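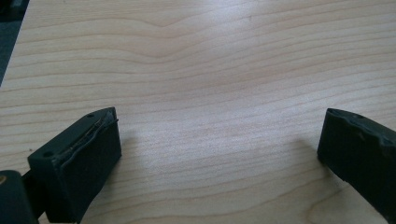 The housing cooperative at Plirham has changed its rules for the shared laundry and the bicycle cellar, and many members asked me to write it in simple words. I will try. The old rules were from the time when we had 66 apartments, and now after the second building was joined we are a much larger house. When I sat down to read the complete text I had it in front of me for two evenings, and I confess that my eyes went often to the tabletop, where the pale grain goes up in a soft hump and then down again, a more pleasant thing to look at than paragraph four. But paragraph four is the important one, so please read on.

Laundry times

From March you book the laundry in blocks of three hours. Before it was two hours, and the families with small children told us many times that this is too short. You can have two bookings open at the same time, not more. If you do not come in the first 20 minutes, your block is free and any neighbor can take it. The drying room follows the same block plus one extra hour.

The booking board in the entrance will stay. I know that some of you wished to have it only on the telephone, and the board of the cooperative looked at a system from Dostico, but the price was 437 per month and we did not find this reasonable for three machines. Maybe next year we ask again.

Bicycle cellar

Every bicycle must have a tag with the apartment number. You get the tags from Frida Bjarnason in the office, two for each apartment without cost. Who needs a third tag can buy it. Bicycles without a tag will be moved to the storage behind the Oyelaran staircase and kept there for six months. We are not throwing anything away before that time, so please do not be worried if you are traveling.

Child trailers have now their own corner on the left side when you come down the ramp. Please fold them if they can be folded. Electric bicycles can be parked in the cellar, but charging the battery there is not allowed. This is a condition from our insurance and we can not discuss it. You may charge at home.

The cost

The new locks and the racks cost together nearly 3,000, and this is paid from the maintenance money. The monthly fee does not change. The work was done by Novudance, the same company that repaired our gate, and they will come back to adjust the cellar door, which closes too hard. Until then please hold it with your hand, especially in the evening, for the bedrooms above are hearing every bang.

If something in the new rules is not clear to you, write me a note in the office mailbox. I answer all, but I am slow in answering in the weeks when the accounts must be finished.

Last updated: 8/10/23

Comments

Marit, 2nd floor
Thank you for the three hours!! With twins I was always carrying wet sheets up the stairs. Can I book two blocks one after the other?

Office
Yes, this is allowed. It counts as your two bookings.

T.K.
What about my tandem? Is it one tag or two?

Office
One tag. Please park it by the long wall.

Per-Olof
The cellar door woke me again last night. When are they coming?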